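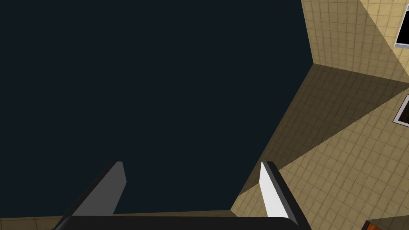

A gripper in front of a dark surface, computer rendering.

How to Get a Feature-Length Film From Your Channel Onto a Rental Platform

If you already post videos every week, you have most of the skills you need to release a film. The part that trips up most channel owners is delivery. A rental platform wants files and paperwork that a video site never asks for. The steps below follow the order I used for Nieminen, an 80-minute travel film cut from two seasons of my channel.

Before you start

You need a finished cut, the original project files and a list of every piece of music in the film. Set aside about 60 days between sending your files and the release. My channel had 3000 subscribers when I applied, and the size of the audience never came up.

Step 1: Choose an aggregator

Most rental stores don't take films from individuals. They take them from an aggregator, a company that checks your files and passes them on. I compared two, Juvau and Drimano. Juvau charges a flat fee per store and lets you keep the rental income. Drimano charges nothing up front and takes a share. Read the section on ending the contract before you sign with either kind. Look for how long a film stays up after you ask for it to come down, and whether there is a fee for removing it.

Step 2: Clear the music again

A license that covers online video often does not cover paid rental. Open each license and search for the words "theatrical," "rental" and "on demand." If none of them appear, write to the library and ask for an upgrade. Two of my tracks could not be upgraded, so I replaced them. Do this before the final sound mix or you will pay for the mix twice.

Step 3: Remove channel habits

Take out anything that asks the viewer to subscribe, click or comment. Stores reject films with web addresses on screen, and this includes the end credits. Sponsor segments have to go too. Check for spoken mentions such as "link below." I searched the caption file for "link," "below" and "channel," which was faster than watching the whole film.

Step 4: Export the master

Export at the frame rate you shot in. Don't add black bars. Keep the stereo mix as its own track, and supply a surround mix only if you paid for a real one. Watch the exported file from start to end on a television, with the sound up.

Step 5: Make captions and artwork

Automatic captions will fail the check. Correct them by hand or pay for a human transcript. I used Cuveo, and the file needed only small fixes to place names. For artwork, you need one tall poster and one wide one. Put the title and nothing else on them. Keep the title under 40 characters so it isn't shortened in search results.

Step 6: Submit and wait

Upload everything in one batch. If the film is rejected, the report will list time codes. Fix every item on the list before you send it back, as some aggregators charge for each new check. Mine came back once, for a web address on a T-shirt.

When the store page goes live, rent the film yourself and check that the captions turn on. Then put the rental link in your channel's pinned comment.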